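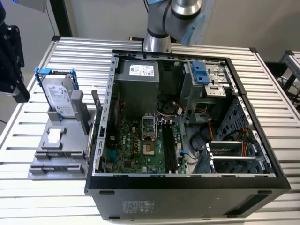
Charito Bautista wrote to me that she always stops at the same point: the case is open, the processor is out, and she is afraid to put the new one in. Her desktop is quite similar to the old ones we repair at Gredusico, so I write down the steps as I do them at my own table.

Before you begin

Switch off the computer, pull out the mains cable and press the power button once more. Lay the tower on its side, with the open side looking up. In this position the board is flat and the processor cannot slide. Touch bare metal of the case before you touch any part.

You will need a cross-head screwdriver, thermal paste, a cloth without fluff and a small box for the screws. Check also that your board accepts the new processor. The list is usually on the website of the board maker, and sometimes the BIOS must be updated first, while the old processor is still in its place.

Look at the socket

With the metal bracket raised, take a torch and look at the socket from two sides. On many boards the pins are in the socket, and they are very thin. They should make straight, even rows. If one shines differently from its neighbours, it is probably bent. Do not blow into the socket with your mouth and do not wipe it. I have seen a good board lost in this way, and it was mine.

Put the processor in

1. Hold the processor by its edges only.
2. Find the small triangle in one corner and the matching mark on the socket. Many processors have also two notches at the sides.
3. Lower it straight down and let it go. It must sit flat by its own weight.
4. Close the bracket and press the lever down under its hook. Some force is normal here – on my first one I stopped halfway three times.

If it does not sit flat, lift it out and compare the corners again. Never push.

Paste and cooler

Clean the bottom of the cooler until no old paste remains. Put a drop of new paste in the middle of the processor, the size of a small pea. Set the cooler down straight and tighten the screws crosswise, each a little at a time. Then connect the fan cable to the header marked CPU_FAN.

While the case is open

Press on the memory modules, if they are fitted, and follow the drive cables with your finger from one end to the other. A loose cable gives the same black screen as a bad processor, and you can lose an evening with it. Keep the power wires away from the fan – a cable tie is enough.

First start

Leave the side panel off. Connect only the screen, the keyboard and the mains, and go into the BIOS. Read the name of the processor and watch the temperature for some minutes. If it stays under 50 degrees there, I close the case. If it climbs quickly, switch off and check how the cooler sits.

Search this site Enter keyword Go

Related guides
Cleaning a dusty power supply from outside
Moving a hard disk to another computer
Which screws belong where
Beep codes, part 2

Contact | © Gredusico | Back to top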